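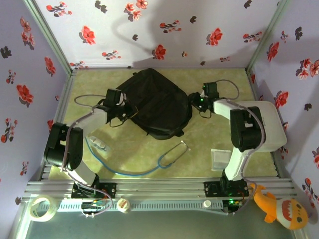 The arms at the backpack, stethoscope in front.

11/08/2021

Ten months at Mirkora and my job title still says packer. I packed nothing today. I set out a bag and the things that go with it, logged the run, put everything back and did it again. The home visit kits are the hard ones. A box is easy for the arms, but cloth folds in a new way every time.

Heledd Nicholas came down from the office before lunch with the new schedule for the Stalesport order. It is 900 kits, and she wants 300 of them to go through the arms by February. The rest stay on the hand benches. She said no one is losing hours over it. I believe her, but she said the same thing at the Ledesma site and two people there went to nights.

What I notice most is my back. I used to go home stiff from lifting and now I go home stiff from standing still and watching. My wrists are better. The talk is worse — on the benches we went through a whole shift on one argument about soup, and at the arms there is one person per station and you keep your eyes on the table.

They have asked me to train for the station lead job. It pays a little more and I would have to write up every stoppage myself. I told Heledd I would answer after the holiday.

Kit 404 is still open in the log. Need to ask about the strap settings first thing tomorrow. Left my lunch box in the break room again.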